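Left gripper releases late, planner thinks the part is gone

tpinheiro
Two arm cell, left arm handles the small black box with the window, puts it at the tray. Planner runs in Starix, perception is our own node. Problem - as soon as the gripper closes on the box, the tracker loses it and the scene gets a ghost at the old pose. Then the planner routes around the ghost. Held box sits right over the tray rim here, so depth is junk for both. 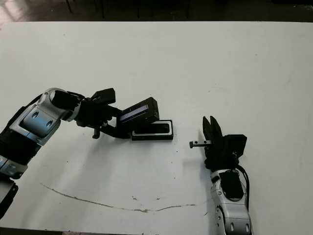

What I tried
- masking the gripper links out of the cloud (helps a bit)
- attach object on grasp, detach on release. The detach comes 161 ms late
- turning off the right arm. no change

yuto_f
Late detach is your bug. Forget perception. Fix the event order first.

wakana.i
Disagree. Black on black on white, the segmenter will merge box and tray the second they overlap. Seen it in December with Arai parts. What does it look like with everything apart?

tpinheiro
Three parts down, both grippers off them. Tracker gets all of them fine like this.
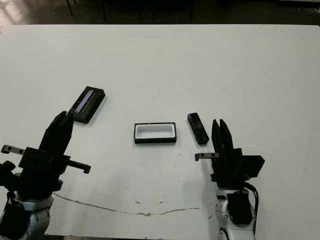 Case, open tray, small block. Arms clear of the parts.

wakana.i
See, fine when apart. So freeze the tray pose before the approach and dont update it til the arm backs off.

yuto_f
And if the tray gets bumped? You place on a stale pose. No thanks. Timestamps.

tpinheiro
ok doing both, freeze plus detach on finger width. Will run 1,000 in sim tonite

Comments (2)

Xuân Từ: Same ghost at Faldale. We clear the old pose at attach, 5 lines.

h_noguchi: did the sim run finish? want the numbers before I touch ours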